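**Vosport lab teaches robot to stop looking so hard**

VOSPORT, 23 December 2022. A robotics group at the Pranero lab has found a way to make a robot arm better at picking up plastic tubs, and it consists mainly of telling the arm when to ignore its own camera.

The trouble with a camera at the wrist is that it is most useful from a distance and close to useless at the moment of contact, when everything in view turns to fog. Earlier software kept trusting the picture all the way in, with the confidence of a man parking by ear.

The new method, called Bassi, has the arm score each view for sharpness as it closes in. When the score drops, the arm leans on its last good estimate of where the tub is and on the forces it feels at the fingers. Pale, shiny containers were chosen for the trials on the grounds that they had caused the most swearing.

Over 60 attempts with the old software, the arm managed 23 clean lifts. Bassi's own tally will appear in the full paper, which runs to 22 pages and is still being argued over.

"We spent a year trying to sharpen the close-up view," said Sumathi Chettiar, who leads the work. "Then Abelardo asked what we needed it for."

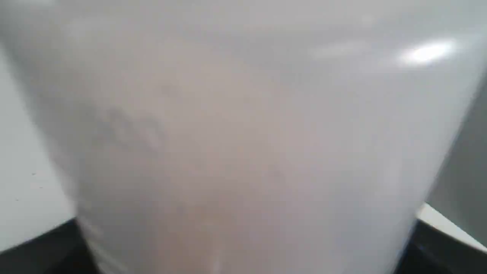 Abelardo Sosa, who wrote most of the code, said glare remains a nuisance. A bright patch on curved plastic can pass for an edge, and the sharpness score will happily give it full marks. A fix is planned, once the group agrees on whose idea it was.

Travgate, which paid for the arm, has asked whether the method works on glass. The group has asked for more glass.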